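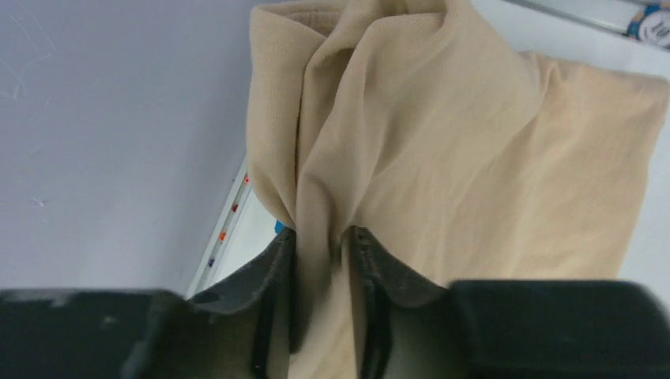

Contestants wanted for Kamotance, series two

Can you dance a bit, mime a bit and keep a straight face while your best mate falls off a podium? Then we would love to hear from you. Kamotance is coming back to the Clivgate studios in October, and we are looking for 30 pairs to take part in the new series of our dance and mime contest.

If you missed the first series, each episode puts two pairs head to head over three rounds. You learn a short routine in the morning, add your own daft ideas to it after lunch, and perform it in the evening in front of a studio audience of 200. The audience picks the winner. There are no judges and no sob stories, just a lot of noise and a very good house band.

Who can apply

Anyone aged 18 or over who lives in the UK and can get to Clivgate for filming. You apply as a pair – friends, sisters, workmates, a mum and her grown-up son, whoever makes you laugh. You don't need any training. Last time 1043 pairs sent in a clip and some of our favourites had never danced anywhere but the kitchen. Professional dancers are welcome too, as long as only one of you does it for a living.

We film with British Sign Language interpreters on set, and the stage has step-free access. Tell us on the form if there is anything else that would help you take part.

What you would be signing up for

One audition at the Forsyth Hall, lasting roughly two hours. If you get through, one costume fitting and one full day of filming, starting at 8am and finishing by 10pm. Pairs who win their episode come back for a second day, and the two finalists for a third.

Nanico, who make the show, pay £300 per person for each filming day, plus standard class travel and all meals. Costumes and shoes are provided, and you'll have your own dressing room. Auditions are unpaid, but we do cover travel for anyone coming from outside the county.

How to apply

Fill in the form on the Kamotance page and add a clip of the two of you, no longer than 90 seconds. A phone video is fine! Pick any song you like and don't worry about lighting or editing – we want to see how you are together. Please send one clip per pair.

Applications close at noon on the last day of August. Everyone gets a reply, either way, by the middle of September.

Fancy being in the audience instead? Tickets are free and will go up on the same page once the filming dates are fixed.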